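4. Planning the purchase before the arms arrive

4.1 Fixing the list of costs

In the first version of our budget we had put only the price of the arms. Charpentier, who had already equipped a small teaching room at Bozsik, advised us to write down everything that must be bought for the arms to be useful on the first day. The list then grew to 11 lines. It included the table, the mounting plates, the spare fingers, the cables, the lamps and also the furniture, which in the beginning we had wrongly treated as free.

Furniture has an influence on the budget in two ways. It must be paid for, and it decides how far the arm has to reach. A cabinet drawer that opens towards the robot takes space which the table then cannot have. For this reason we modelled the storage first and asked for prices later.
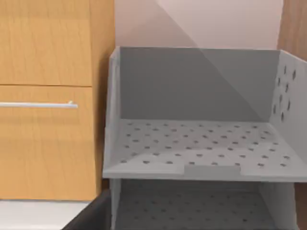 The supplier Gralow gave us two offers for the shelving, one with delivery and one without. The difference was 3685 euros for the whole room. We did not expect this, and it was larger than the sum we had kept aside for spare parts. Bouvier proposed to take the offer without delivery and to hire a van for one morning in March, and the budget line was changed in this sense.

4.2 Reach and table size

The table is the cheapest large item, but a wrong table is expensive to replace when the arms are already fixed on it. We therefore tested the layout in simulation with a pair of arms before placing the order. In Figure 2 the forearm of one arm, with the AGILE X label on its side, passes over the white table, and a cardboard box stands behind the gripper.

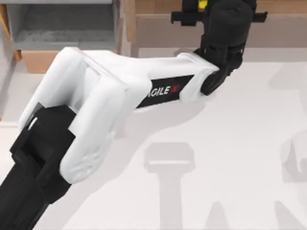 Adbridge Papers on Laboratory Planning, Vol. 11, p. 137

We compared three table depths. The smallest left too little room for a box at the back, and the largest did not go through the door of our laboratory. The middle one was kept. Bangera measured the door twice, and we recommend the same to other groups, as the drawings from the building office were made before the last repair and did not agree with the real opening.

Shadows were the second matter. When an arm is lit from above, it darkens part of the table, and the cameras must work in this condition. Besson repeated the test with several lamp positions in the simulator Guka. We wanted to know if two cheap lamps could replace the one large panel that the first offer contained. 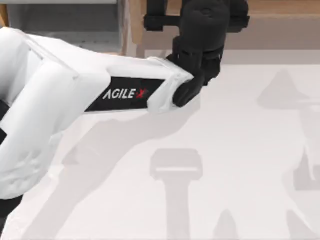 The two lamps were judged sufficient for our tasks, and some 40 hours of simulation work were needed to reach this decision. We count these hours in the budget as personnel cost. If they are left out, the simulated test looks free, and the comparison with a rented arm is not fair.

4.3 Items for later purchase

Not every line must be bought at once. Fingers wear out at a speed that depends on the task, so we ordered one spare set only and reserved money for a second. Small test objects were also moved to the following year, because most of them can be borrowed from the teaching collection. 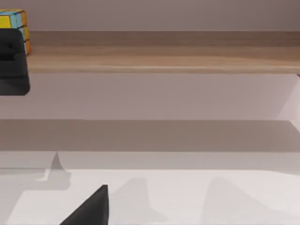
When should the spare fingers be ordered?

They should be ordered together with the arms, so that one delivery charge is paid for both. The second set can wait until the first one shows wear.

Millet reviewed the complete list before it was sent to the purchasing office. Her only correction concerned the cable lengths, which we had taken from the table edge and not from the base of each arm.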